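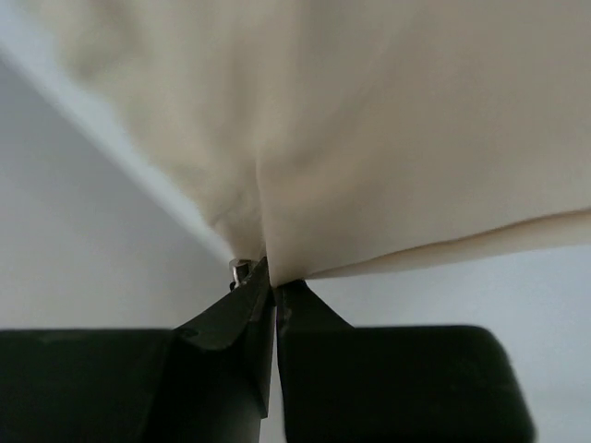

Figure 1. Cream fabric held at the fingertips of a two-finger gripper, wrist view.

Handout 2: Demonstration Visit, Fabric Handling

Students enrolled in the automation module will attend a demonstration at the Medve laboratory in January. The session begins at 9 a.m. and is led by Anju Saxena, with Ashok Katiyar operating the robot. Attendance is required and counts toward the practical grade.

Background
Rigid parts keep their shape when they are picked up. Cloth does not. A grip on one point changes the folds across the rest of the piece, and the controller must work with a shape it has not met before. In Figure 1 the fingers meet only at their tips, and the material gathers into a narrow fold where it is held. Small creases have formed to the left of the fold; the edge to the right remains much smoother.

Program
The first part covers grasping a single layer from a table. The second covers lifting by an edge and laying the cloth down flat. Each part lasts 30 minutes and is followed by questions. The wrist view will be shown on the wall screen throughout.

Preparation
Read the section on pinch grasps in the course reader, page 80 onward. Review the difference between force control and position control.

Conduct
Visitors must remain behind the yellow line while the arm is powered. Long hair must be tied back. Bags are to be left in the lobby.

Written work
Submit two pages on one grasp observed during the visit. State where the cloth was held, how the free part hung, and what you would change in the approach. Reports go to Poonam Goel at the department office.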